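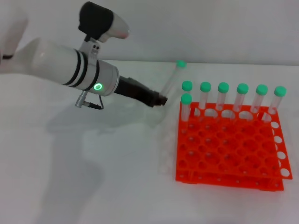 橙红色试管架与绿盖透明试管

发件人：Frauke Teuber
收件人：水质监测协作邮件列表
日期：11/08/2025
主题：答复：Tamus河沿岸采样点调整及样品送检时限

各位同事：

Rosemarie Eichhorn女士来函所提两项问题，经Hagedorn水务研究所监测科研究，现答复如下。

一、关于采样点。Trurlow桥下游原定采样点因护岸施工暂停使用，施工期间改在上游175米处的旧水尺旁采样。该处水深较浅，请各单位避免扰动底泥，并在记录表备注栏注明“临时点位”。新旧点位的数据分别归档，不作合并计算。

二、关于送检时限。总磷样品仍按五月通知执行，自采集至交接不得超过25小时。超时样品可以接收，但结果仅供内部参考，不列入年度报告。Erodmont站路途较远，可委托邻近站点代送，交接单须由双方签字。

另，上一年度汇总表共收录有效记录693条，其中2条的点位编号有误，更正表将另行发送。各单位如已引用原表，请以更正表为准。

对采样点安排仍有异议的，请直接回复本列表，以便各站同时知悉。

此致
敬礼

Frauke Teuber
Hagedorn水务研究所监测科

Rosemarie Eichhorn 来函：
> 各位同事：
> Trurlow桥下游护岸已开始施工，原采样点无法进入。请明确替代点位，以及新旧数据能否连续使用。
> 另请确认，五月通知中的总磷送检时限是否同样适用于Erodmont站。我站目前仅有一辆车，按时送达确有困难。
> Rosemarie Eichhorn
> Erodmont站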